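共用工作间七月起延长开放，储物规则同步调整

格里托尔索普（Gritolthorpe）消息　2024年6月22日

位于斯特尔马赫楼（Stelmakh）的共用工作间将从七月起延长开放时间，每周开放80小时。管理方塔尼罗（Tarniro）本周向登记用户发出通知，同时公布了新的储物和桌面使用办法。

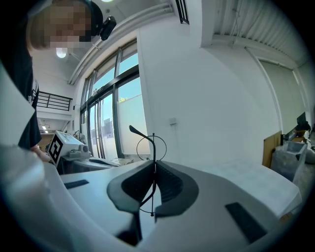
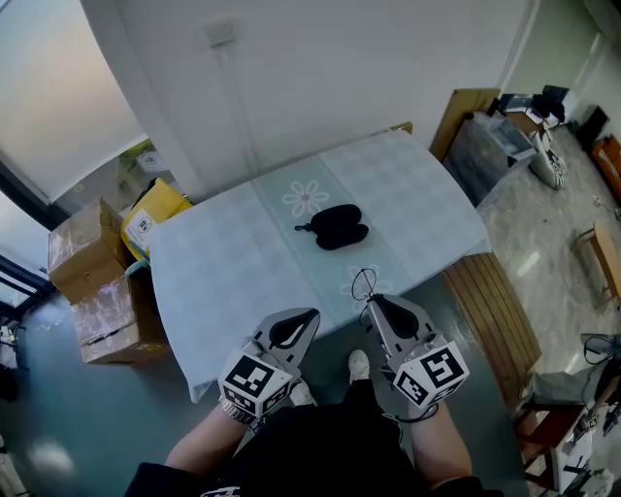 斯特尔马赫楼共用工作间。塔尼罗供图

工作间原是楼内的一处仓库，层高较高，改建时保留了上层的夹层和黑色金属栏杆，墙面刷成白色。房间供附近居民和小型团体按时段预约，平时有人来做手工、修理小件物品，也有人只是需要一张大桌子，把材料铺开来整理。目前登记用户为200人，五月一个月内新增17人。

塔尼罗的场地负责人维拉·瓦西连科（Vira Vasylenko）说，延长时间主要是考虑到上班的用户。按照原来的安排，工作间傍晚就关门，不少人下班赶过来，东西刚摆好就要收。新时间表实行后，平日开放到晚上，周六上午照常，周日仍不开放。

“大家提得最多的就是时间，其次是放东西的地方。”瓦西连科说，“时间的问题这次解决了，放东西还要再想想办法。”

储物问题在通知中占了将近一半篇幅。房间里靠墙放着一个木柜和一个灰色柜子，柜子上也摆了各种盒子和杂物，桌子旁边叠放着两个纸箱，窗边还有包裹和袋子。通知说，今后用户自带的纸箱和袋子须写明姓名和登记号，在工作间内存放不得超过7天。逾期的物品先移到夹层，由管理方联系物主。联系不上的，再放一个月后处理。

柜内的格位改为按季度申请，每名用户限用一格。已经占用两格以上的用户，须在月底前腾出多余的部分。柜顶不再作为储物位置使用，现有物品由各用户自行认领。

用户约瑟法特·万亚马（Josphat Wanyama）在这里做木制小件已有一年多。他对延长开放表示欢迎，但认为七天的期限偏紧。“胶要等它干，漆也要等它干，一件东西做下来有时就是两三个星期。每隔几天搬回家一次，很麻烦。”他希望未完工的作品能与普通存放物区别对待。

瓦西连科表示，未完工作品可以单独登记，延长存放时间，登记表放在门口。不过她也说，夹层的面积有限，体积大的物件需要事先商量。

桌面使用方面，通知要求用户离开前清空桌面，眼镜、耳机之类的随身小件不要留在桌上。中间的长方形桌子铺有淡蓝灰色桌布，上面印着白色花朵。用户使用胶水、颜料或切割工具前，应先把桌布折起，改铺垫板。桌布由管理方统一清洗，用户不必自己带回去洗。木制长凳可以移动，用完后放回桌子右侧，不要挡住通往柜子的路。

负责日常排班的索洛米娅·比利克（Solomiia Bilyk）说，过去几个月里，失物登记本上记得最多的是小盒子和充电线，大多当天就有人回来取，也有一些至今没人领。无人认领的物品目前统一放在办公室，用户可以在开放时间内前去查看。

窗户也列入了这次调整的范围。房间里的大窗采光较好，有用户反映下午阳光直射桌面，看图纸和屏幕都不方便。窗户装有白色卷帘，使用者可以自行升降，离开时应把卷帘收起。贴在玻璃下部的纸张将在月底前清理一次，需要保留的请在纸上注明日期。以后张贴告示，一律使用门外的公告板。

照明和通风设备暂不改动。塔尼罗原计划在夹层下方加装两盏灯，因报价高于预算，推迟到秋季再议。承担此前改建工程的福德霍尔姆公司（Fodholm）已派人到现场量过尺寸，新的报价尚未提交。

楼内另一家租户的代表娜塔莉·格雷瓦尔（Nathalie Grewal）说，他们对晚间开放没有异议，只是希望九点以后不要使用噪声较大的工具。管理方已把这一条写入用户须知。搬运大件物品仍须走后门，前门楼梯在晚间不作装卸使用。

预约方式不变，用户可在网上选择时段，也可以到门口的登记处填表。同一人每周最多预约三个时段，当天仍有空位的，可以直接到场使用。预约后无法前来的，应至少提前两小时取消。连续三次未到又未取消者，暂停预约一个月。

新用户须参加一次半小时的场地介绍，内容包括工具取用、垃圾分类和紧急出口的位置。下一次介绍由维塔利·伊万尼申（Vitalii Ivanyshyn）主持，时间安排在七月第一周，名额以登记先后为准。

用户对储物规则有意见的，可在六月底前以书面形式交到登记处。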